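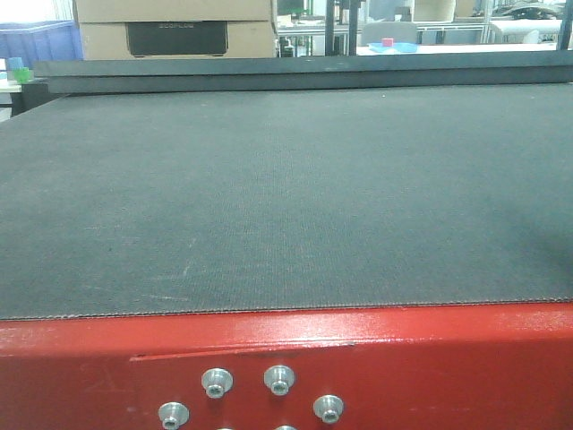
I'd been putting off replacing my old garden kneeler for years, mostly out of loyalty, but when the second leg went in August I finally gave in and ordered the Vosow folding one. It came to £110 with the tool pouch, and I did have to sit down with a cup of tea before pressing the button!

Well, I've had 5 weeks with it now and I'm very nearly converted. The pad is lovely and thick, and you can flip the whole thing over and use it as a little seat, so I've been shelling beans on it by the back door (and, I confess, reading the paper). Getting up again is so much easier with the side handles - my knees have stopped complaining about the strawberry bed altogether.

A few grumbles. The hinges were terribly stiff to begin with, and the pouch is far too shallow for a proper trowel; mine has fallen out on the path more times than I'd like. It's also heavier than my old one, so if your plot is a long walk from the gate, as mine is at Jistevcombe, you may want to leave it in the shed.

I'd give it seven out of ten, or eight if you don't bother with the pouch.

Noeline Halliday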